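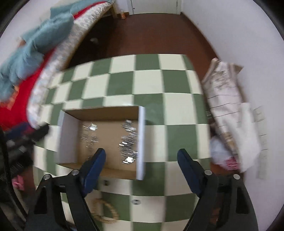 Re: Sorting out the odds and ends before the move

Jun 17, 2021
To: the Birkeck swap and mend list

Hello all,

Thanks for the lovely long message about your loft, it cheered me up no end. I'm quoting the bit I wanted to answer because I know some of you get the digest and it comes through in a jumble.

> I have given up on jars. I had 80 of them at one point, all with
> labels, and I still couldn't find a picture hook when I wanted one.
> How is everybody else keeping small metal bits? Mine end up in the
> bottom of whatever box is nearest and then the box gets used for
> something else. Also, does anyone sort on the floor or is my back
> the only one that minds?

Well, mine are in the bottom of whatever box was nearest too! I've got a cardboard one open on the table in the bedroom, flaps up, white on the inside of one of them, and the shiny bits have settled into two heaps. The smaller heap is over to the left and the bigger one is on the right. I'd like to say that was a system. The left is what I'm sure I want to keep and the right is what I haven't made my mind up about, so you can see how the deciding is going.

I don't do it on the floor any more, no. I did the whole of the kitchen drawer that way last year and couldn't get up again without holding on to the oven. A table is much better, and a checked top is better still (mine's green and cream, big squares), as I can put one sort of thing on each square while I'm going through them and then sweep the lot back in when it's time for tea. My sister-in-law thinks it looks like a very dull game of draughts.

The one drawback is that the bed is right there. Anything that hasn't got a home goes on the bed "for now", and at the moment for now means the light blue blanket in a great bunch, the red cover underneath, the pillow with the little print on it, and a dark heap of I don't know what all down the side. I've been climbing in round it. The striped bag is rolled up against the wall and I've promised myself that it will be packed before I buy anything else to put things in.

To your question about jars: I had a go with the Mevedeck trays, the shallow ones with the dividers you can slide. They're good for screws and not much good for anything with a bend in it. A hook gets under the divider and then two sections turn into one. I paid for a set of 4 and I use one of them, for buttons. If anybody wants the other three they can have them, I'll bring them along in July.

What I've found does work is small paper envelopes, the sort wages used to come in. You write on the front, tip the bits in, fold it over and stand them all up in a shoebox like a card index. They were sold in packs of 100 at Rareter when I last went in, and I'm still on the first pack. Don't lick them, just fold.

Rope and string I can't help with. There's a beige coil of it sitting on the table as I write, and I've moved it from room to room since spring. It's a nice loose ring and I don't want to cut it, and I can't think of one single thing I need to tie up. Does anybody want rope?

Somebody asked off-list how much I've got through altogether. I did weigh the last lot of scrap before it went and it was roughly 325 grams, which sounded like nothing until I had to carry it down with the rest of the recycling in the same bag. The bag split on the stairs. I'm still finding washers.

Oh, and on the loft, do the boxes nearest the hatch first! I started at the far end of mine and had to crawl over everything I hadn't done to get to the bit I was doing.

Bye for now, and do say if you want the trays.

--
Birkeck swap and mend list
To leave the list, reply with the word STOP in the subject line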